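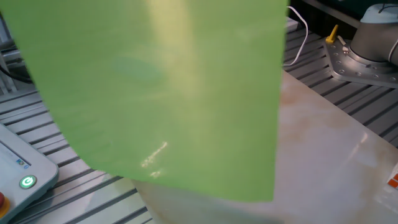
Muleck's new gripper handles cloth, with caveats

Apr 11, 2024
By Lamduan Ruangrit

Muleck says its new soft gripper, the Duda, can pick up thin, floppy sheets that give most robot hands trouble. A side-by-side trial against an older suction cup model from Zollov suggests the claim is partly right. How far it holds outside a test bench is another matter.

The trial was run by Sirneta, a small automation shop that put both grippers on the same arm, bolted to a slotted aluminum table. Each one had to lift a sheet of material, carry it across and lay it down flat. Sirneta ran 730 lifts per gripper and says the Duda dropped or folded the sheet 178 times. The Zollov unit did worse, though Sirneta won't give its number until Zollov has had a chance to reply.

One bad lift in four is still a lot. "If a person on my line did that, we'd be having a talk," said Wichai Kamolrat, who runs a sewing plant and has been looking at robot loading since February. He also wondered why most of the lifts used the same bright green sheet. Plant fabric comes in dark colors, in knits, and with loose threads.

Chutima Chaiyaporn, who led the tests, said the green was picked so the camera could find the edges easily. She agreed that this helps the camera more than it helps a buyer. A shorter run with black cloth was stopped after the vision software kept losing the corners, and those lifts were left out of the total.

Then there is price. The Duda lists at $3,677 without the controller, and the soft fingers are sold separately in packs of 2. Muleck would not say how long a pair lasts. Sirneta changed its fingers once during the trial and did not log when.

Muleck plans a software update for dark fabric but has given no date. Sirneta says it will repeat the black cloth run when the update arrives.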